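Friday, late

What a good day! I have been looking forward to the unpacking all week, which is a silly thing to look forward to, but I love it. I love it more than the shopping (and I do love the shopping). Got back from Rimimham around 6 with my shoulders aching from the bags and went straight to the table without even taking my scarf off.

I always tip everything out in one go. I know the sensible way is to take it bag by bag, cold things first, but then you never get the big heap, and the big heap is the best bit! Snacks on top of snacks, the juice, the baked things in their plastic, and the capybara flopped over on his side in the thick of it all like he'd done the carrying. I only went in for bread and something to drink. He was by the register at Wanyama and he had such a nice round body that I just picked him up and kept walking.

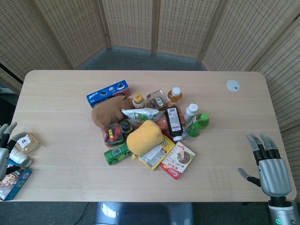

Sorting took me 40 minutes, mostly because I kept stopping to read the packets. My plan is to keep the sweet things together in the low drawer and put the salty ones up on the shelf by the window, where I can't reach them without the stool. We'll see how long that lasts. The juice I'm saving for breakfast. I had a glass of the same kind at Ernen last fall and have been thinking about it ever since, so fingers crossed it's as good at home.

I moved the table over to the divider this month and I'm so pleased with it there. The woven panels make that corner feel like its own little room, and the carpet means nothing breaks when I drop it (tested twice since Monday, once with a mug). I'd still like a lamp for that side. Gririco had one in the window with a yellow shade but it was more than I want to spend before the holidays.

Still to get: rice, dish soap, the good crackers, stamps. I forgot the stamps again!

The capybara is on the end of the bed now. No name yet. I've thought of 3 and they all sound like somebody's uncle. Going to sleep on it.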